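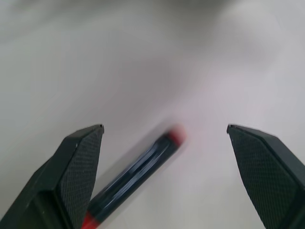 The gripper's-eye view: two knurled pads, a dark marker with red at both ends, and a lot of white.

The arm that learned to draw, sort of

Yolanda Bermúdez built her robot arm on a bench at Stallik, a shared workshop behind a tire store, and when I first met it in October it couldn't hold a spoon. I've gone back a lot of times since, partly for the company and partly (okay, mostly) because I wanted to see it sign its name.

She calls it Clurkar. Its job, if it ever gets one, is to pick up a marker and draw. Yolanda used to letter shop signs by hand and her wrist has had enough, so the plan is that she does the design and the arm does the long boring strokes. It's a nice plan! It also involves picking up a round, slippery thing that rolls if you breathe near it.

The fingers have been the big fight. Her first set was smooth, and markers shot out of them like watermelon seeds. Adeel Khattak, who has the next bench over, told her to try a crosshatch on the pads, the kind you find on the handle of a good socket wrench. She went through 13 versions. I held a few of the rejects and I couldn't tell you what was wrong with them, but she could, at length.

Then there's the little camera at the wrist, which sees whatever the fingers see. When the arm moves fast, a marker turns into a dark smear with a red blob on the end, and the software has to make a guess. Adeel wanted a better camera. Yolanda wanted to slow down the approach, and she was paying, so they slowed it down. One pickup now takes 8 seconds – you can get a decent sip of coffee in.

I asked what she's spent. She said the motors were the painful part and the camera was $60, and then she changed the subject to glare, which she can talk about all day. White surfaces throw shadows she doesn't want, and the shadows move with the arm.

The evening I stayed latest, we ran pickups until Adeel had to lock up. She keeps the misses in a notebook, with a sketch of where the marker was lying. Next on her list is a softer pad, then a cap remover, which Adeel thinks should be a whole separate robot.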